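Notas para a fala – "Viajar com menos" – encontro da Dostik, março

Abertura (sem slide, só eu e o microfone)

Boa noite, gente! Obrigada por terem vindo, ainda mais com essa chuva. Vou começar com uma confissão: na minha primeira viagem longa levei uma mala tão pesada que precisei pagar excesso de bagagem duas vezes, na ida e na volta, e usei talvez um terço do que estava lá dentro. Levei um ferro de passar. Pausa aqui, deixar rirem.

Perguntar quem já voltou de viagem com roupa limpa e dobrada, do jeitinho que saiu de casa. Esperar as mãos. Se ninguém levantar, levanto a minha.

Slide 2 – Por que a gente exagera

Medo, basicamente. Medo de chover, de fazer frio, de aparecer um jantar chique (quem aqui foi convidado para um jantar chique no meio de uma viagem de férias? eu, nunca). Contar a história do Hugo Aranda, que foi passar 9 dias em Montes com quatro pares de sapato e andou o tempo todo de chinelo, porque o tênis novo fez bolha logo na primeira manhã. Ele me autorizou a contar, mas pediu para dizer que o chinelo era bonito.

Falar do "e se". Cada "e se" pesa uns gramas, e quando a gente vê está arrastando tudo escada acima numa pousada sem elevador. Não me alongar, esse trecho sempre passa do tempo.

Slide 3 – A lista ao contrário

Meu método, se é que dá para chamar de método: em vez de escrever o que vou levar, escrevo o que vou fazer. Caminhada, praia, ônibus noturno, visita à tia. Depois escolho a roupa para cada coisa e vejo o que se repete. Quase tudo se repete!

Ler em voz alta a minha lista da viagem a Cundard:
três camisetas
uma calça que seca rápido
um vestido que não amassa
um casaco leve
meias e roupa de baixo para quatro dias
sabão em barra, num potinho com tampa

Comentar o sabão. Lavar meia na pia do banheiro virou parte da viagem para mim, faço isso ouvindo rádio local e não entendo metade. Em Cundard gastei o equivalente a 20 reais em lavanderia a viagem inteira, e foi por preguiça.

Slide 4 – Dinheiro

Rapidinho. A Poonam Gautam fez as contas das viagens dela do ano passado, só de bagagem despachada, e deu mais de 2.000 reais. Ela mesma não acreditou, somou de novo. Com esse dinheiro foi para Dunard na baixa temporada e ficou numa casa com quintal.

(Se perguntarem de seguro, responder depois, no café. Não entrar nisso agora!)

Slide 5 – Escolher a bolsa

Aqui o pessoal costuma anotar, então ir devagar. A bolsa vem por último, depois da lista. Quem compra primeiro uma bolsa enorme vai encher a bolsa enorme – eu enchi a minha durante anos.

Gosto de tecido mesclado e escuro, que disfarça mancha de café e poeira de rodoviária. Pedir para experimentarem a bolsa carregada na loja, com peso de verdade, e andarem uns minutos com ela no ombro. Vendedor estranha, paciência.
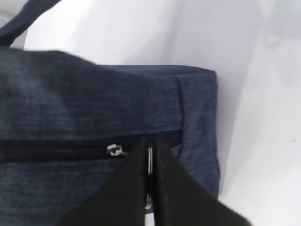 Azul-marinho mesclado: tecido escuro, alça do mesmo tom.

Slide 6 – O teste da véspera

Arrumar tudo, fechar, dar uma volta no quarteirão. Se voltar reclamando, tirar coisas. Eu sempre tiro um livro e sempre me arrependo um pouco, mas aí compro outro no caminho e deixo na pousada quando termino.

Lembrar de falar dos líquidos: frascos de até 100 ml, fechados num saquinho, em cima de tudo. Já abri uma mochila cheia de xampu no balcão de uma pousada, com fila atrás de mim. A moça da recepção me emprestou um balde e ficamos amigas.

Perguntas

Deixar uns minutos. Costumam perguntar de viagem com criança (sei pouco, passar a palavra para a Poonam, que tem dois) e de inverno pesado (camadas, e ir vestida com o casaco mais grosso no embarque). Avisar que a lista impressa está na mesa da entrada, ao lado do bolo, e pedir que levem as canecas de volta para a cozinha.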